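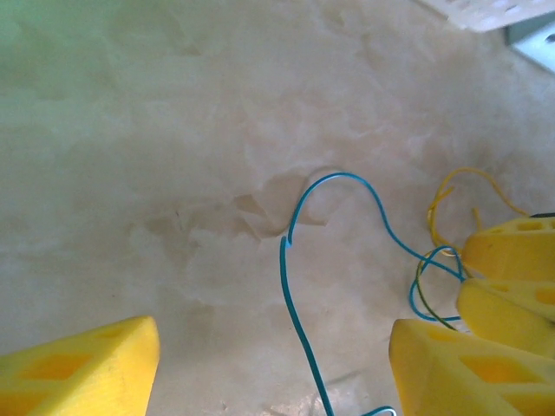
Danuta Kessy, maintainer of the Povell software
Updated 2 November 2024

Povell: frequently asked questions

These are the questions that come most often to our support address. If your problem is with the installation, please read the install guide first. The answers are for version 2. Many of them are wrong for the older version.

What does Povell do?

Povell is the control and perception software for our arms with soft fingers. It reads the wrist cameras, finds the thin objects on the work surface (wires, cables, cords), and sends motion commands to the arm. The planning part is a separate program with the name Furkgate. You can run Povell without Furkgate, but then you must give the target positions yourself.

Why is a wire more difficult than a box?

A box has one position and one orientation. A wire can have any shape, and the shape changes when a finger touches it. We describe each wire as a chain of short pieces and update the chain with every new camera image. Where a wire makes a loop and crosses itself, the software must also decide which part is on top. This decision is still our most common error.

The tracker loses the yellow wire but finds the blue one. Is it broken?

No. The fingers are yellow too, and the mask that removes the fingers from the image will also remove a wire of similar color when the two are close together. Open the mask settings and change the mode from "color" to "shape". In the shape mode the software uses the known position of the fingers and does not look at color. It is slower, and you will see this in the timing panel, but for yellow wires there is no better way today.

Can the software separate two wires that are tangled?

Sometimes. With two wires of clearly different colors and one or two crossings, the result is usually good. With small knots it is not. Dark green and black wires are often joined into one chain, especially if there is a shadow under them. If you see one chain with two colors in the viewer, stop the run and mark the crossing by hand. You do not have to restart the program.

What is error 581?

It means that the camera image and the arm position have time stamps that are too far apart. The limit is 40 milliseconds. In most cases the computer is busy with another task, or the two clocks were not synchronized after a reboot. Please do not raise the limit to make the message go away. The arm will still move, but it will close the fingers where the wire was before.

How do I calibrate the wrist camera?

Use the calibration command with the printed board, and move the arm through all the poses that the program asks for. Do it again every time you change the fingers, also when the new fingers are the same model. Our fingers have an open lattice and they bend under load, so the tip position that the software calculates is only correct for a finger with no contact. The option "tip_correction" adds a simple model for the bending. It is off by default. I recommend to switch it on for wires and to leave it off for heavier things.

Does it work with two arms?

Yes, from version 2. Each arm needs its own Povell process, and one Furkgate process plans for both. The arms share one map of the workspace, so each arm knows the space that the other one will occupy for the next part of its motion.

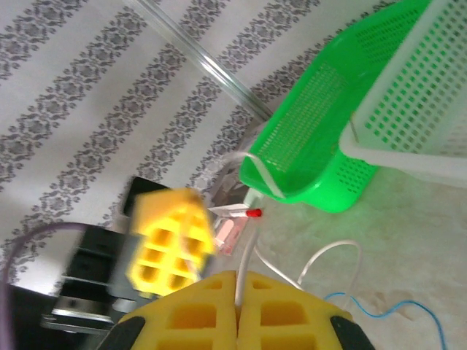 Every arm also sees the other arm in its wrist camera, and this needs some attention. A moving arm is often blurred in the image, and the cable tracker likes blurred edges very much — it takes them for cords. Switch on the option "mask_other_arm" in both processes. If you switch it on in only one of them, there is no warning, and you will spend an afternoon as I did.

How should I prepare the background?

A plain surface is the easiest. Patterned wallpaper or cloth behind the work area gives false detections, most of all when the pattern has long curved lines. You can limit the tracker to the table surface with the "region" setting. The region is given in the coordinates of the arm base, so it stays correct when the wrist turns and the camera looks at everything from a tilted angle.

Why does the planner avoid the baskets with such a big distance?

The walls with many small openings give poor depth values. Furkgate fills the missing values in the careful way, so the basket becomes bigger in the map than it is in reality. If you have a model of your basket, load it and the distance becomes normal. Transparent objects have the opposite problem: the depth camera looks through them and the planner thinks the space is free. Please add clear tubes and rods to the map by hand.

How much data do I need to train the grasp model for my own cables?

The model we deliver was trained at our Brodance site on 900 recorded grasps. For a new type of cable you will need far fewer, but they should show the cable in different shapes. Many grasps of the same straight cable do not help.

How can I look at my recordings?

With Pettigrew, our log viewer. It shows the camera image, the chain and the commands on one time line. Recordings made before June must be converted first with the tool in the "scripts" folder. The conversion keeps the old file.

Is there a simulator?

There is one for the arm motion, and it is useful for testing Furkgate. It does not simulate wires. We are working on this, but I cannot give a date.

Where do I report a bug?

Write to the support address and attach the log file from Pettigrew, the version number and your settings file. A screen capture alone is not enough for us to repeat the problem.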